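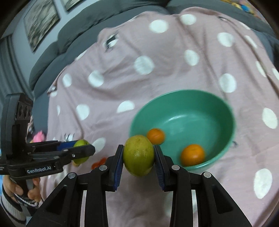 Reading time: 4 minutes

Household Skills, Unit 6: Sorting and Keeping Small Fruit
Handout for the second session. Notes by Usha Kulkarni, revised by Bernice Ofori.

Bring this handout with you. The first session dealt with washing and drying, and those notes are not repeated.

1. What counts as small fruit

For this unit, small fruit means anything that sits in the palm with the fingers closed. Limes, small oranges, mandarins, kumquats, plums and cherry tomatoes all come under it. Tomatoes are included since they are bought, carried and stored in the same way as the rest. Grapes and soft berries have their own unit.

2. Where to sort

Use a wide, soft surface. A blanket folded double on a sofa or bed does well, and so does a thick towel on a table. Fruit dropped a short distance on to a hard worktop can bruise under the skin, and the mark may take a day or two to show. On a blanket it also rolls less.

A patterned cloth is fine. If you are checking for small spots of mould, move to a plain pale cloth or hold the piece up to the window.

3. Order of work

Tip nothing out. Lift each piece from the bag and lay it down with space round it. When the bag is empty, go over the whole lot once by eye before you touch anything again.

Pick up each piece and turn it fully. Look at the stalk end first. Press lightly with the thumb at the side. Citrus should give a little and spring back. A tomato should feel firm all over.

Put sound pieces in the bowl, largest at the bottom. Anything soft, split or leaking goes on a plate and is used that day or thrown out. Speckles and dry scars on citrus peel are not a fault and those pieces go in with the rest. 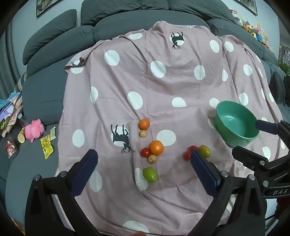 Tomatoes go in last, on top, or in a separate dish if there are more than a handful. They mark easily under the weight of oranges.

4. The bowl

A round bowl with a wide rim is easier to lift and to fill than a narrow one. Do not heap fruit above the rim. Glazed or smooth bowls need only a wipe between fillings. Wicker needs lining with paper.

Worked case: Tâm Bùi's group weighed one bowl empty at 522 g and again after filling at 819 g. Write down the weight of the fruit, then weigh your own bowl in the same way and enter it on the sheet.

5. Green and orange together

Students often ask whether limes and oranges may share a bowl. They may. Check the limes more often, as their thin peel dries out sooner at room temperature. A green fruit is not always a lime, and some mandarins are eaten while the peel is still green. Cut one open if you are unsure.

Do not keep citrus next to bananas or apples for long.

6. Before next time

Sort one bowl at home. Note the date, what went in, and what had to come out after four days. Hiếu Hầu will collect the sheets at the door. The spare cloths are in the Litumex box under the sink and should be shaken outdoors before they go back.

Print this page | E-mail this page

Contact | Copyright Plulleo Adult Learning | Back to top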